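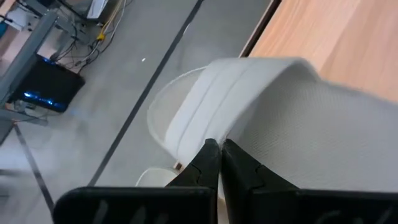
# Open day at Ustano

June 27, 2024

I drove out to Sturnside for the Ustano open day. I had signed up back in March and nearly forgot. They let people in by groups, and mine was the second one of the morning.

The part I wanted to see was the cloth handling. I worked in a hotel laundry for 3 years, so I have folded a lot of towels and I was curious how a machine would do it. They had a white cloth on a wooden table and an arm with a two-finger gripper. The fingers are black and narrow at the tips, with little steps cut along the inside edges. They are smaller than I expected. The cloth hangs over the side of the table, and the arm takes hold of it at the fold.

Gönül Kocabaş ran the demonstration. She said picking up a box is mostly a solved problem for them, but cloth is hard to plan for. It changes shape every time you touch it. If the fingers close on one layer when they should have two, the rest of the fold is wrong. There is a small camera near the gripper, and she put its view up on a screen so we could follow along. I found that more useful than watching the arm from the side.

She told us they have logged 3855 folds so far, and that 536 of those were done on one batch of cloths before they changed the grip. My old shift did more than 200 towels in an hour, so I asked about speed. Speed comes later, she said. Right now they care about getting the same fold each time.

A man in my group asked if it could do fitted sheets. It can't.

After that we had a short talk on a project called Lamau, which is about sorting linens by size. It was mostly slides and I didn't take many notes. The Nakamura room across the hall was closed when we went by.

Parking is free but the lot is small, so get there early. Coffee was fine. They plan to do another open day next March and I put my name down for it.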